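Brikier Kitchen Grasp Set: Gripper and Camera Comparison

Data card and README
Maintained by the Dakari Manipulation Laboratory
Status: released, August

Summary

The Brikier Kitchen Grasp Set contains 806 simulated episodes of a two-armed robot approaching and grasping objects in a domestic kitchen. It was prepared to support comparison of two finger geometries and two camera placements under otherwise matched conditions. All episodes were generated in simulation. No physical robot was operated and no human participants were recorded.

Users are asked to read the section on known limitations before reporting success rates drawn from this release.

Configurations compared

Gripper A (Carnegie fingers). Slender, tapered fingers with a flat inner face. Closing force is limited in software.

Gripper B (Bodow fingers). Shorter fingers with a wider contact pad, otherwise mounted and driven in the same manner.

Camera placements. Each episode is rendered from a head camera on the torso and from a camera mounted at the wrist of each arm. The wrist view moves with the tool and is frequently tilted well away from the horizontal - users who apply gravity-aligned preprocessing should disable it for this stream.
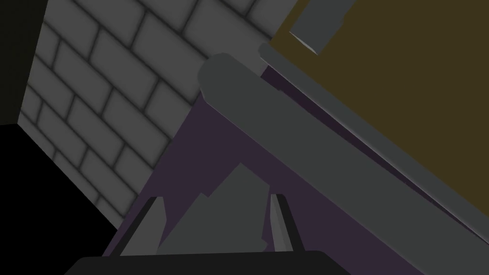
Wrist streams are supplied without rotation correction. An earlier internal build levelled the horizon before export, but this discarded the corners of the image and removed the fingertips from view in a number of approaches. The orientation of the camera at each step is stored alongside the joint state, and users may apply their own correction if their model requires it.

Scene and objects

The kitchen is a single fixed model with counters along both sides and tiled brickwork behind. Lighting is held constant in the base split and varied in the lighting split. Counter items other than the target are retained as clutter and are included in the collision model. Their labels are assigned by asset category, and some categories are broad: the vessel category, for instance, covers pots, teapots and pitchers.

Cabinet and wall colours were drawn from a restricted palette and are not intended to be realistic. Several of the darker colours reduce contrast against the black gripper housings, and this has a measurable effect on segmentation quality in the wrist views.
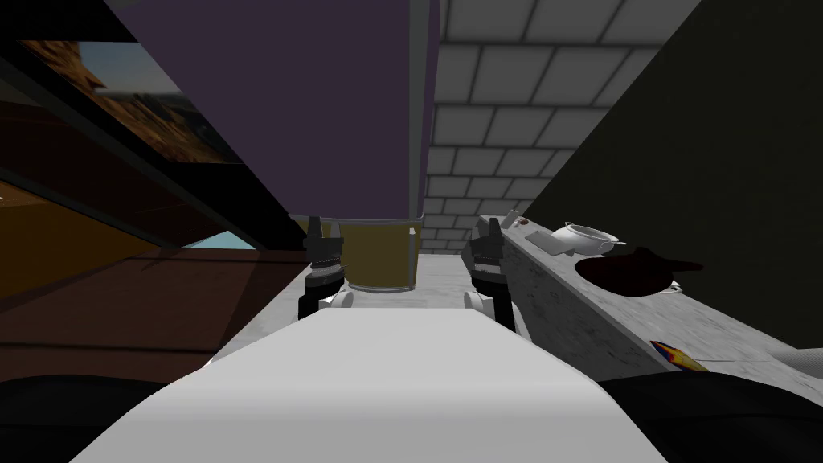
Head camera view with both grippers open and the olive-gold container between them.

Head camera views include part of the torso and shoulder housings. These regions are not masked in the released files. A static mask is unsuitable for the arms, which occupy different parts of the image from one episode to the next, and a per-step mask is therefore provided as a separate channel.

Episode structure

Each episode is limited to 400 control steps at 25 Hz. An episode ends when the object is held clear of its support, when the step limit is reached, or when a collision with fixed furniture exceeds the force threshold. The cause of termination is recorded in the field end_state.

Every episode folder holds the following:

head/ - colour frames from the torso camera
wrist_left/ and wrist_right/ - colour frames from the wrist cameras
mask/ - per-step robot masks for the head camera
state.csv - joint positions, gripper opening and camera orientation
meta.json - gripper type, target category, lighting seed and end_state

Splits

A held-out test split of 200 episodes is supplied and should not be used for tuning. The remaining 606 episodes may be divided at the user's discretion. Where results for both grippers are reported, the same division should be applied to each.

Transparent and partly filled containers are present in both portions. They are rendered with a simplified refraction model, and their contents are treated as a rigid body for the purposes of contact. Grasps on these objects should be reported separately from grasps on opaque objects.

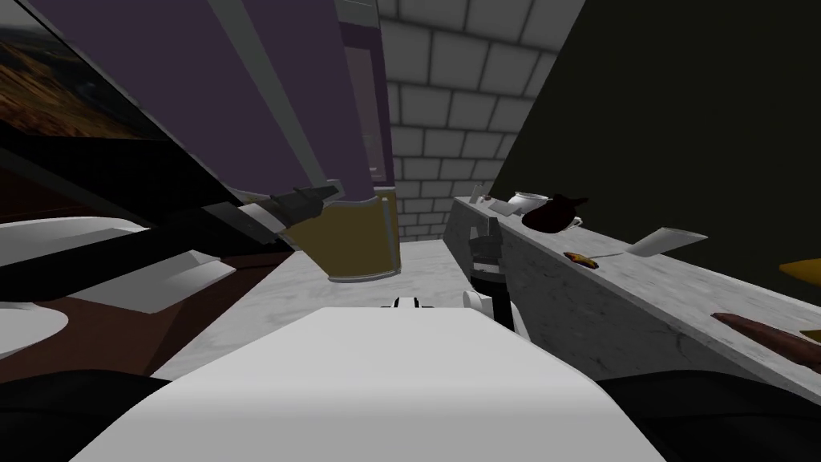 Known limitations

Finger contact is modelled with a single friction coefficient per pad, which favours the wider Bodow pad on curved surfaces. Differences between the two grippers on cylindrical targets should be interpreted with caution.

Objects with irregular outlines use simplified collision meshes. Small gaps between the finger and the visible surface may appear at the moment of contact.

The release covers one kitchen only. Generalization to other layouts has not been assessed.

Licence and access

The data set may be used for non-commercial research and teaching. Redistribution of modified versions is permitted provided that the changes are documented and this card is included. Errors in labels or metadata should be reported through the project's issue tracker, with the episode folder name and step number.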